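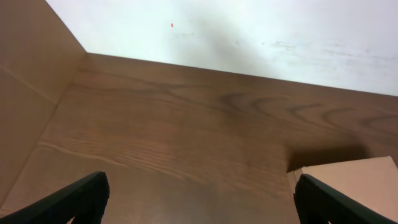 Research > Robotics > Lab Planning

4. Planning and Paying for a Tabletop Cell

We had promised ourselves that this section would be short, but the spending side of the Vultside project taught us so much that we have given it room, and we hope that other small groups who are thinking of buying their first arm will forgive us for lingering over invoices.

4.1 What we budgeted for and what we bought

Our original plan, drawn up in March, was built almost entirely around the arm. We collected quotes, argued (in good spirits, mostly) over reach and payload, and settled on a unit from Zemmont, with a two-finger gripper from Prestum ordered separately. Everything else went into a single line called "accessories," to which we assigned $600 because it seemed like a friendly number. By the time the cell was ready for daily use, that line had reached $786, and we still had not bought a second set of fingers. The overrun was small beside the price of the arm, but it came out of money we had set aside for travel, and it held up our first recording sessions while we waited for approval.

Looking back over the receipts, we found that very little of the extra had gone to anything exciting. It went to cable ties and longer cables, a replacement bracket for the wrist camera, and a power strip with a switch we could reach without leaning over the table. We would gladly buy all of it again! We would just put each item on its own line next time, with its own shipping cost, so that the people who approve our purchases can see what they are agreeing to.

4.2 Objects, table and container

The objects themselves are the cheapest part of a cell like ours, and we are fond of that fact. Office supplies have served us very well. A stapler and a utility knife ask quite different things of a parallel grasp, and both can be replaced from any supply closet if they get scratched or go missing. A plain cardboard box makes a perfectly good container, and when its flaps get tired we fold up another one. Figure 3 gives a fair idea of the working area at this level of spending.

We do suggest buying objects in a range of colors. Our tabletop is brown and our boxes are tan, and a red stapler is a pleasure to find against both. We also suggest thinking about the table early. Ours has a strong wood grain and a bit of gloss to it, and we spent a good many evenings wondering whether to buy a matte cover. In the end we left the wood bare and put the money toward spare fingers, a choice we are still comfortable with, although a group working mainly with depth sensing may well decide the other way.

Spare fingers deserve a kind word of their own. The Qudah group, whose planning sheet we borrowed and adapted, lists them as a consumable, and we have come around to the same view. Our order took 24 days to arrive, so we now reorder as soon as we open the last set.

Figure 3. Wrist camera view of the tabletop, with a utility knife and a red stapler lying near an open cardboard box. The gripper fingers are visible at the bottom left and right.

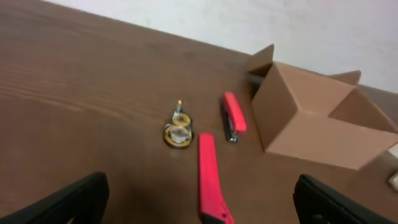

4.3 Planning for the second year

For the coming year we have split the old accessories line into seven smaller ones: mounts, cables, fingers, objects, containers, lighting and shipping. Each is reviewed when the previous order has been delivered, and anything left over may be moved to fingers without a new request. We have also asked Zemmont for a service quote in writing, having relied on a telephone estimate the first time.

We have not budgeted for a second arm. The one we have still sits idle on many afternoons, and until the recording schedule fills up we would sooner spend on a better camera mount and a wider assortment of things to pick up.

31 shares | 4 comments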